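4.2 Storage habits in shared washrooms

Households in the Kemville sample differed most in where they kept small bathing items between uses. Of the 468 residents who completed the April survey, 66 reported keeping no soap, cloth or brush in the shared washroom at all. They carried these items back to their own rooms each time. This group was concentrated in the older buildings of the Onsri district, where one washroom may serve up to 10 people and shelf space is assigned by floor.

Residents who did leave items behind preferred open shelving to closed cabinets. Interview responses suggest that visibility mattered more than protection from dust: an item in plain sight was understood to belong to someone, while an item behind a door was often treated as common property. Small containers played a part in this. A soap dish placed on a shelf (Figure 3) marked a claim to the space even when the owner was away for several days.

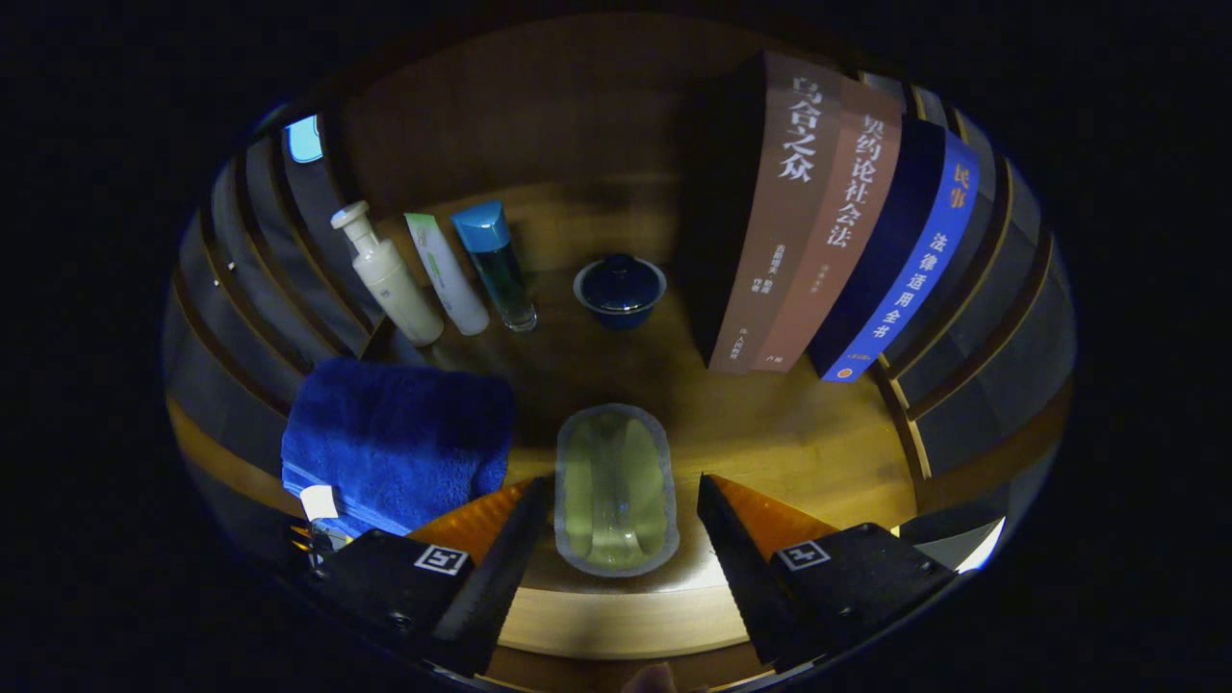
Figure 3. Pale green oval soap dish in a wooden cubby shelf.

Haoran Shao, commenting on a draft of this section, objected that the word "claim" is too strong for the Onsri buildings, where tenants moved one another's things freely and seldom complained, and proposed that we speak of "custom" in those cases. We accept the point for Onsri and keep the original term for Skollov, where disputes over shelves were recorded in the house books.

The Skollov entries also show that most disagreements followed a change of tenant. New arrivals were rarely told which shelves were in use — the house rules cover cleaning and quiet hours only — and learned by trial. Section 4.3 compares these entries with the written rules of the Korkska buildings, which assign each tenant a numbered shelf.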